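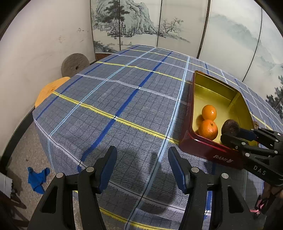

Marlys Okerlund
Robot data and testing, Gadeck

Blog > Robots > Things that broke

So the arm crushed an orange. Then it crushed another one, and on the third try it didn't even get an orange, it got the wall of the tin and kept squeezing until I hit the stop. Dent in the tin, juice down into the wrist. Smelled great for two days.

I've been putting off writing this up. Quick version tonight, proper one goes in the team notes.

Setup for anyone who's new: we collect with the hand-held grippers, one per hand, on the round table with the plaid cloth. Take things out of the red tin, put things back in. Mandarins mostly. Then Gerix chews on the recordings and spits out the training set, and the arm in the back room learns from it. Worked fine all spring. Worked fine in August too, or I thought it did.

What the arm was doing was weird. Right-hand picks fine. Left-hand picks, it would come in with the fingers spread, nice approach, lined up over the orange, and then slam shut. No easing off at all. Like it thought closed was the only other setting.

First guess, the tin. It's glossy red outside and gold inside and it throws light everywhere, and I had already complained about it once. Spent most of an afternoon on that. Put matte tape in it, re-ran, same slam. Took the tape out again (took longer than putting it in). Second guess, the tablecloth, all those yellow and blue stripes. Swapped in a plain sheet. Same slam. Sorry, tablecloth.

Third guess was the right one and it was the boring one. The finger width number for the left hand was stuck. You watch the video and the fingers open and close like they should, pads turn in, orange gets picked up. You look at the width log next to it and it's open, open, open, then one jump to zero. No in between. The cable from the left hand goes into a Stanent hub and the hub was dropping packets, and our script filled the gap with the last good value. Our script. I wrote that part. It was meant to cover a missing sample or two, not a whole grasp.

And nothing complained! Gerix checks that the column exists and has numbers in it. It did have numbers in it. They were just the same number.

Damage: 205 bad recordings out of 2,817. Doesn't sound like much, but nearly all the left-hand mandarin picks are in that 205, so for that one job the arm had learned from basically garbage.

Now the part that bothers me more. The arm should have stopped on its own when the force went up. There's a limit for that. The limit was still set for the metal blocks we were lifting before, way too high for fruit, way too high for a finger too. I was reaching in to move the tin maybe a minute before the third run. Not during. But a minute is not a lot, and I didn't have the stop button in my hand for the first two runs, it was on the shelf behind me. Dumb. Won't happen again – I moved the shelf.

What we changed:

- hub is gone, both hands plug in direct. Spare cable in the Fuchs drawer, label says LEFT
- script doesn't fill gaps any more, it marks the recording bad and beeps
- width gets plotted over the video before anything goes to training. A person looks at it
- force limit gets set per task, and the arm won't start if the field is blank
- stop button in hand on any new model. First 2 runs with nothing in the tin
- no reaching in till the arm is parked, and parked means the light is off

Re-recorded the left-hand picks over the next week. My thumb is wrecked. Retrained, and the arm does close slower now, it picks the mandarin up and sets it down on the cloth and the peel looks ok. Not calling it fixed yet. It still hesitates at the end wall of the tin and I don't know why, could be the dent.

Wrist is apart on my desk. One of the bearings is sticky, like literally sticky. If anybody has a good way to get dried juice out of a sealed bearing, write me, the cleaner we have just moves it arround.

More when the new part shows up.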